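Print | E-mail
Home | Threads | Clubs | Projects | Search

Nattawut Petchrat
September 2022

1/ ok robotics club thread bc I said I'd post updates and then posted zero. Project is called Furketti. It's a pick up the trash off the table project. Cleanup with grippers, basically

2/ team is 4 of us, down from 8. the Trosside people went back to drones. no hard feelings, we kept the good screwdriver

3/ plan: do the pickups by hand first with hand-held grippers, record everything, train on that. the arm comes later (October if Phromma signs off on the budget, so, October)

4/ we need 410 good clips for the first round. we have 83. yes I know

5/ stuff I've learned so far, no order
- soft wrappers are way harder than boxes
- squeeze from the sides, not the top
- slow down before you close. SLOW DOWN
- label your clips the same day or you will hate yourself

6/ Zudwood pads vs the blue ribbed ones: went with blue. Zudwood ones are too smooth, foil slid right out on me. might try them again on the bottles

7/ glass is a pain btw. window reflections everywhere and the model thinks a shiny spot is a wrapper. mixing in clips from other surfaces next week, also curtains closed for half of them

8/ tonight's list: foil packs, crumpled paper, cloths, the bottle, foam. cloths last becuase they take forever

9/
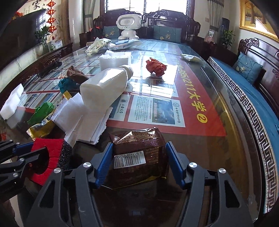

Foil pack between the blue pads, second gripper at left. Bottle, foam and crumpled paper still to go.

10/ the foil ones, go for the middle and let the pads squash in a bit. if you grab the crimped end it just folds over and you get nothing

11/ if anyone in the club has a free evening we need hands. no coding, you just pick stuff up and put it down. I'll do the labelling, DM me

12/ ok back to it. will post the clip count when its not embarassing

Reply | Share | Print | E-mail
Contact | © 2022 | Back to top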